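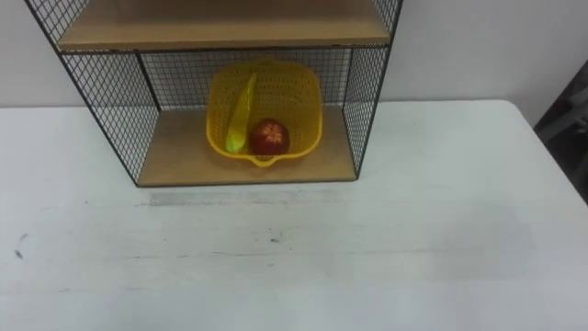 Wire mesh shelf unit

A wire mesh shelf unit (also mesh rack, desktop mesh shelf, grid shelf) is a small piece of open storage furniture with panels of wire mesh at the sides and usually the back, and flat boards for shelves. Common form: black wire, pale wood boards. Stands on a table, counter or desk. Larger floor versions exist, same idea.

Construction

Each panel is a grid of thin wires welded at the crossings, inside a heavier outer wire or post. Square grids most common, diamond grids older and now harder to find. Boards sit on cross rails or on clips hooked through the mesh. Solid wood, veneered board or bamboo, depending on price. Two boards is the usual minimum, one low and one high, with an open compartment between. Cheaper kits leave out the back panel, which makes the unit lighter but lets it lean to one side under load.

Most are sold flat. Assembly takes 4 screws per board in the Trellico pattern; the Tandus pattern uses hooks only and no tools. Parts from the two do not interchange. Finish on the wire is powder coat or, on early units, plain enamel, which chips at the corners and then rusts.

Use

Kitchens, mainly. Also craft rooms, entryways, dorm desks. Small loose things tend to slip off the open front edge, so the shelf is often paired with a basket or bin. Plastic baskets with slotted or perforated sides are popular, especially in bright colors such as yellow, as they are light and easy to rinse. Air gets through both basket and mesh. Onions, garlic and fruit are the things most often kept this way. A basket with a lip or tab at the front can be pulled out by it.

Height between boards decides what fits. A basket that has to be tipped to get at the contents needs more clearence than one that slides straight out. Ogbonna units have 3 board positions. Zelteck units, fixed.

Care

Dry cloth for the boards, damp one for the wire. Dust gathers where wires cross, a soft brush gets it out. Oil on unsealed wood once a year or so, less in a humid room. Do not soak. Boards that have cupped can sometimes be turned over and left under weight for almost 7 days, results vary.

See also

Pegboard
Dish rack
Colander
Produce basket
Bakers rack (the floor standing type, has it's own article)

17 shares | 3 comments
Last edited Aug 6, 2025 | Contact | Copyright and reuse | Back to top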